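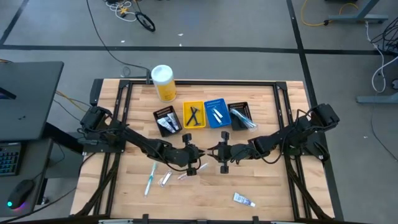
Two black robot arms over a wooden tabletop.

Community > Open Calls > LGBTQ+

Last updated: April 20, 2023

58 shares | 0 comments

Call for Participants: Celness Online Peer Host Program

Celness is looking for 30 LGBTQ+ adults to take part in its first Peer Host Program. Hosts will plan and lead small live conversations on the Celness app during August. No hosting experience is needed. Participants are trained and paid, and all of the work can be done from home.

Celness is a social app for LGBTQ+ people who want to meet others outside of dating. Members join rooms by interest, by language or by where they live, and they can talk by text, voice or video. Most rooms are busy in June and quiet by the end of July. Members in smaller towns have told us that this is when they would most like somebody to talk to, and that a room with no host tends to empty out after a few minutes. The Peer Host Program is meant to keep a set of rooms open, staffed and friendly through the late summer.

What hosts do

Each host runs one room for the whole of August. You choose the subject with help from the program team. It can be serious or light. Rooms that came up in our member survey include coming out later in life, being the only out person at work, cooking for one, queer books, caring for aging parents, trans hiking groups, faith, and old television. You do not have to pick from this list.

Over the month, a host will:

- lead two live sessions a week, one hour each
- post a short prompt in the room on days with no live session
- greet new members and point them to the room rules
- mute or remove people who break the rules, and report it to the on-call moderator
- fill in a short form after each session

Live sessions are capped at 16 members, plus the host. We have kept the number low so that people who are shy on video still get a chance to speak. Members can keep their cameras off and can use any name they like. Hosts may keep their cameras off too, but we ask for a voice.

You are not expected to act as a counselor. If a member is in crisis, the host hands the conversation to the on-call moderator, who will be signed in during every live session. The training covers how to do this and what to say while you wait.

Who can apply

You can apply if you:

- are 18 or older
- identify as LGBTQ+, including if you are questioning or do not use a label
- live in the United States
- have a phone or computer with a working microphone and a steady internet connection
- can attend all of the training sessions
- can lead live sessions in English or Spanish

You do not need to be out to your family, employer or anyone else. Your legal name is used for payment and for nothing else. It will not appear in the app, and payments show on a bank statement under the name Cilum, the company that handles our payroll.

We would like to hear from people who are often missing from online Pride programs. That includes people over 50, people in rural areas, people with disabilities, bisexual and asexual people, and people who speak Spanish at home. If you have been told in the past that you are not a fit for this sort of thing, please apply anyway.

Current Celness staff and their household members cannot take part. Paid influencers who are under contract with another LGBTQ+ app should write to us before applying.

Pay

Each host is paid $628 for the full program. Half is paid after training is finished, and half is paid at the end of August. If you have to leave partway through the month, you are paid for the sessions you have led.

Payment is by direct deposit or mailed check. Hosts are independent contractors and are responsible for their own taxes. If the payment could affect a benefit you receive, check with your caseworker or benefits office before you accept a place. We can give you a letter stating the amount and the payment dates.

We can also lend a headset to any host who asks for one. It needs to be mailed back in September, and we pay the postage both ways.

Training 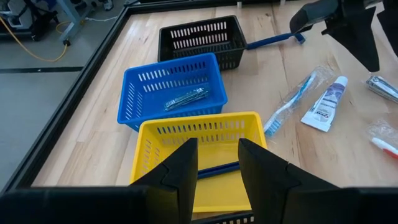
Training takes place online in July and is split by room type, with one group for text-heavy rooms, one for voice rooms and one for video rooms. The groups cover the same material but do not start on the same day. You will be told which group you are in when you are offered a place. If you need to switch, ask early, and we will move you if there is room.

There are four sessions of 90 minutes each. The first is an introduction to the app and the host tools. The second is on leading a conversation, including what to do when one person is doing all the talking. The third is on safety, privacy and handing off to a moderator. The fourth is a practice room in which you host and the other trainees play the members. Live captions are provided in all four sessions. ASL interpretation is available on request, and we need two weeks' notice to book it.

The training was written with Bozsik, a small studio that makes workshops for online communities. Bozsik staff will lead the second and fourth sessions. They will not see your application.

Privacy and recordings

Live sessions are not recorded. Members agree not to record them, and hosts agree to the same. The practice room in training is not recorded either.

After each session, the host form asks how many people came, whether anyone was removed, and whether anything went wrong with the app. It does not ask for names, and you should not put member names or details of what they said into it.

Lovus, our research partner, will read the forms and will invite hosts to a 30-minute interview in September. The interview is optional. Your pay does not change if you say no. Lovus will write a report on what made members stay in a room and what made them leave, and hosts will get a copy before it is published. If you are quoted, it will be under a name of your choosing, and you can ask for a quote to be taken out.

How to apply

Open the Celness app, go to Programs in the side menu, and choose Peer Hosts. You will need a free account. If you would like to apply without the app, use the contact page on our website to ask for a paper or email form.

The application asks for:

- the name and pronouns you want us to use
- your time zone and the evenings or daytimes you can host
- the room you would like to run, and why, in up to 200 words
- anything you would need in order to take part, such as captions, an interpreter or a loaned headset

There is no video to send in and no references are needed. Spelling and grammar are not judged. You may answer the written question in a voice message of up to three minutes if you prefer.

Applications close on May 31. Two people on the program team read each one. Those on the short list will be invited to a 15-minute call in June, by voice or by text chat. Everyone who applies will get an answer by the end of that month, including those we cannot take.

Questions we have been asked

Can two people host together? Yes. Send one application with both names. The payment is per person, so a pair uses two of the places. Both hosts have to attend training.

Can I host from outside the United States? Not this year. Members from anywhere can join the rooms.

Can I miss a week in August? One week off is fine if you tell us before training starts. We will find a substitute, and the payment is reduced by the two sessions you miss.

Do I have to post on social media about it? No. Please do not post screenshots from your room at all.

Is this a route to a job at Celness? No job is promised. Open staff positions are listed separately on our careers page, and hosts are welcome to apply for them in the usual way.

For other questions, write to the program team through the contact page and put Peer Hosts in the subject line. Replies take up to three working days.

Filed under: Open Calls, Online Events, Paid Opportunities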